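On the Keeping of Minutes

It has been my practice, since accepting the position of honorary secretary of the Junport Historical Society, to set down occasional remarks on the administration of small associations. The present entry concerns minutes, a subject on which members have written to me more often than on any other.

The minutes of a meeting are a record of decisions. They are not a transcript, and members who expect to find their remarks reproduced in full should be advised accordingly. At the January general meeting, discussion of the Sang Street lease occupied 40 minutes and is recorded in 2 sentences: the motion, and the fact that it was carried. I received a courteous letter of objection from Mr Liam Penrose, whose views on the lease were well known to all present. They remain well known, and the minutes stand.

Where money is concerned, greater detail is warranted. The approval of $2,000 for repairs to the reading room roof was entered with the name of the mover, the name of the seconder and the condition attached, namely that no more than $1,000 be paid before completion of the work. My predecessor, Ms Awuor Mussa, was exacting in this respect. Her minute books are still consulted, and I have on several occasions settled a question of past expenditure from them in the time it takes to boil a kettle.

Draft minutes should be circulated within a fortnight. Corrections are to be made in writing and confined to matters of fact. A member who has since changed his or her mind may say so at the next meeting, under business arising.

I have been asked to address the custody of older volumes, and whether they ought to be transferred to the municipal archive. I shall do so in a later entry, once the archive has replied to my enquiry.

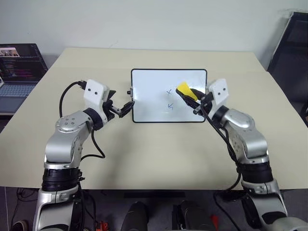

Who should sign the minutes once they have been confirmed?

The person chairing the meeting at which they are confirmed, even if someone else chaired the meeting they record.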